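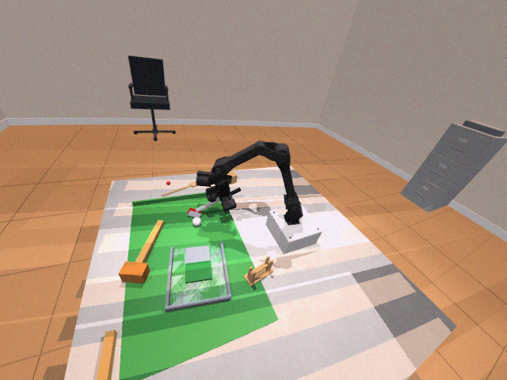

Drying Herbs at Home, from the Plakcombe Kitchen Notes

Cut the herbs in the morning and shake them well. I tie 10 or 12 stems in one bunch, not more, or the middle goes black. Mint needs more air than thyme.

Hang the bunches with the heads down, away from the stove. If you use the oven, keep it under 116 degrees F and leave the door a little open. 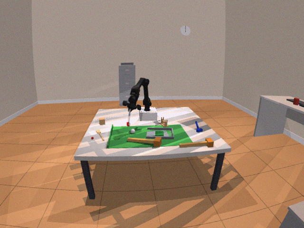 After two weeks, rub one leaf between the fingers. It must break like thin paper. If it bends, wait some more days. Keep the leaves whole in the jar and crush them only when you cook. Write the month on the lid.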